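Participants wanted: cloth folding sessions, Drullano workroom

Reference: Gittins 73
Closing date for replies: 16th June

Wokach is recruiting adults to fold small household cloths at a table for a study of everyday laundry handling. The work is paid and seated. No experience in laundry, hospitality or textiles is needed, and people who fold badly or in an unusual way are as welcome as anyone else.

What the work involves

Each participant attends 2 sessions of 50 minutes, on separate days. A session consists of repeated folds of towel- and napkin-sized cloths on a flat white board. The cloth is laid out flat before each fold. On a spoken cue, the participant takes hold of the near edge with both hands, makes the fold and returns both hands to the board. The cloth is then opened out and laid flat again for the next fold.

Folds are done in halves, thirds and quarters. Participants are told which fold to make but are not told how to make it. Smoothing with the palm is allowed at any point. A fold that comes out crooked is left as it is and counted with the rest.

The cloths are used items, mostly thin, and many have faded from washing. They are laundered between participants with an unscented detergent. Anyone with a known reaction to detergents should say so when replying.

Gloves and clothing

Fingerless black gloves with reflective markers on the back are worn on both hands for the whole session. Thumbs and fingertips remain bare. The gloves are cabled, and a few minutes are set aside at the start to route the cables so they do not drag on the cloth. Rings, watches and bracelets must be removed. Long sleeves are fine if they are plain, dark and close at the wrist. Nails should be short enough not to catch on a hem.

Who can apply

Applicants must be 18 or over, able to use both hands without pain for the length of a session, and able to follow spoken instructions in English. Left-handed applicants are particularly wanted, as the February group was almost entirely right-handed. Anyone who took part in February may not apply again under this reference.

Payment

The rate is $40 per session, paid at the end of each visit. A session stopped early at the participant's request is paid in full. Travel costs are not covered. Parking is available behind the Bomell building.

How to apply

Reply through the form on the Wokach participant page and quote the reference above. State which hand you write with, your glove size if known, and whether mornings or afternoons suit you. Places are confirmed by email with directions to the workroom and a consent form to read before the first visit.
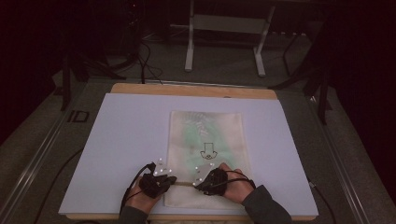
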